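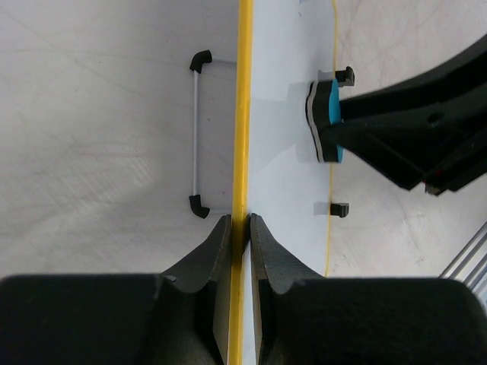
5.2 Loss of grip at the board edge

In the Pernanstead cell we ran 60 trials of the board task with the Sunero controller. Nine of them ended in a failure that the controller did not report. This section describes these failures, as we think they are more important for safe use than the trials in which the system stopped by itself.

The task has three steps. The left arm takes the whiteboard by its edge and turns it to the requested angle. The right arm then moves over the writing surface and makes a stroke with the tool. During the stroke the left arm should hold the board still. The grip is considered successful when the motor current of the gripper stays over a fixed threshold for 2 seconds after closing. This rule was taken from our earlier work in Wallham, where the objects were blocks with flat and parallel sides, and we did not change it for the board.

In five of the nine failures, the fingers closed on the edge with only the ends of the tips. The current passed the threshold and the controller started the right arm. When the tool touched the surface, the board rotated around the small contact area and came out of the fingers. The right arm continued its stroke until the path was finished, with the board no longer in the place where the model expected it. In two of these trials the tool reached the bare table and pushed against it. The force limit of the right arm was not reached, so no stop was made. Figure 2 shows the cell, with both arms on the common aluminum rail and the board at an angle between them.
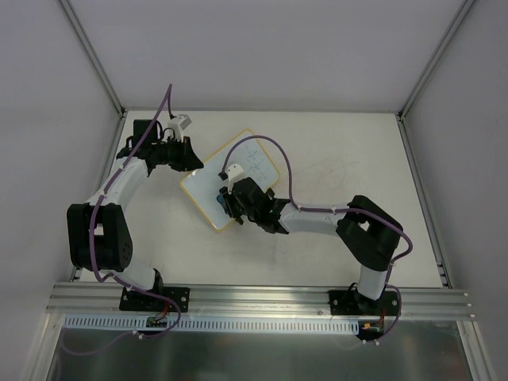 The distance between the arms is small in this layout, and a board which moves freely can be pushed toward the other arm before the operator has time to react. We therefore treated every loss of grip as a safety event, also when there was no damage. The operator had the stop button in the hand during all trials, but in our logs the button was usually pressed only after the stroke had ended. From the operator's seat a small rotation of the board is difficult to see.

The other four failures had a different cause. The left gripper approached the edge correctly, but the estimated height of the board was too low and one finger pressed on the face of the board during closing. The current was then high for the wrong reason. The Mtshali check, which compares the opening of the fingers with the known thickness of the object, would have rejected these grips. It was installed in our software but switched off, as it gave many false alarms with the blocks. We regard this as a mistake in our preparation.

After the tests we made two changes. The finger opening is now compared with the board thickness before the right arm receives permission to move, and the right arm stops if the opening changes during the stroke. The first change does not solve the case of a grip with the tips only, where the opening is correct and the contact area is too small. For this case we have at present only the second change, and its reaction time is examined in the next section.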